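Edge sealing on a round painted top - what are people using?

efrandsen_v
Posts: 262

Building a second round table this February. The top is MDF, sprayed gloss green, and it gets a raised rim. On the first one I ran a solid timber edge and it opened up at the joint within a heating season. I would like to avoid a repeat. Questions are about edge sealing, rim material and the order of operations.

toft_frida
Posts: 884

Order of operations matters more than the product. What I do:

1. Cut the disc with a router on a trammel. Take the depth in passes, final pass very light.
2. Seal the cut edge with thinned shellac, two coats, sand between.
3. Prime and spray the face. Let it cure fully before the rim goes anywhere near it.
4. Fit the rim. A thick, rounded profile in white over a gloss green face comes out like this:

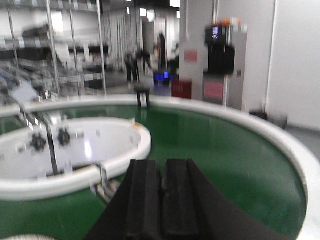
5. Clean up squeeze-out with a plastic scraper. No solvent on the gloss.

gumede.a
Posts: 1000

Disagree with step 2. Shellac under a waterborne primer is fine, but two thinned coats on a raw MDF edge will still telegraph. I use drywall compound, sanded to 240, then primer. It costs less and fills better.

toft_frida
Posts: 884

Compound is soft. The edge takes a knock and the filler crushes under the paint. Under a rim it hardly matters, I grant you that.

gumede.a
Posts: 1000

Under a rim is the case being discussed.

snaedis_b
Posts: 8

Is a raised rim practical on a table people write at? Mine catches the forearm after an hour or so. I ended up rounding it over further with a block and 180 grit.

toft_frida
Posts: 884

Depends on the height above the face. I keep it low and the radius large. If you can feel a line where the curve starts, keep sanding.

efrandsen_v
Posts: 262

Thanks. Any opinion on the Hafstein flexible edging? The Prarkus one is out of stock here.

gumede.a
Posts: 1000

Used Hafstein once. It bends well enough but the adhesive supplied with it is poor. Throw that away and use contact cement on both faces - and start the joint on the side that faces the wall.

efrandsen_v
Posts: 262

Ordered a roll. Going with compound on the edge and shellac on the underside. Will post when the primer is on.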